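Thread on what we've learned buying robot arms for a small test kitchen. Posting it now because our budget is due at the end of September and a few people asked how we got to our numbers.

1/ Background: I do equipment planning at Palumlow. We develop recipes and test cookware for other companies. Most of the boring work is lifting, moving and setting down pans, again and again. That's the part we want arms for.

2/ Last year's plan had one line that said "robot" with a price next to it. Bad plan. The arm was the easy part to price. Hands, mounts, cabling, floor work and training all landed later, on other people's budgets.

3/ This year Maricel Sarmiento made us split it up. Every item gets its own line, its own owner and a month when the money goes out. If a line has no owner it comes off the sheet.

4/ Hands first. We asked for quotes on a plain gripper and on a hand with several fingers. The multi-fingered one costs a lot more and needs more spare parts. For flat rims a plain gripper may be all we need. For handles we don't know yet.

5/ So we're doing the reach and grip work in simulation before we sign anything. Crisanto Agbayani built the counter and loaded both types. The license is 530 a month. I complained about that until I saw the quote for changing a mount after install.

6/ Things we want out of the simulation before the order goes in:

- how much counter two arms need when they work on the same pan
- which handle shapes give the fingers trouble
- where the cutting board and small appliances can stay
- whether a shorter arm would do

7/ The pan setup, for anyone who wanted to see it:

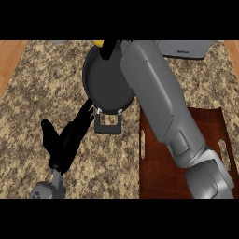
*One pan, two arms, two kinds of hand. Simulated counter, granite and all.*

8/ Counter space is the line I'd have missed. Our real benches are shallower than I'd like for two arms. Bañez quoted us for deeper ones and also for moving the power outlets. Both are now on the sheet, under building work – not under robots.

9/ Spares. We're planning on 200 a month for finger pads and cables in the first year. Cedance suggested a service contract instead. We asked for the price without it, so we could compare the two, and that took three emails.

10/ Lead times: Cedance says 90 days for the arms. Fliltov is quicker on hands but wants the deposit up front. We'd rather have the hands sit in a box for a month than have arms with nothing on them.

11/ Training time is in there too, at more than 400 hours across the team for the year. It's the number that gets the most questions. I'm leaving it in.

12/ What we haven't settled: buy both arms now, or buy one and put the second in next year's plan. Maricel prefers one. Crisanto wants both, as the two-arm jobs are the ones that take up our mornings. I change my mind about once a week.

13/ If you've bought a second arm a year after the first, did you get the same model, and did the mounts still fit? Replies are open. I'm at my desk until 4 and the sheet isn't locked yet.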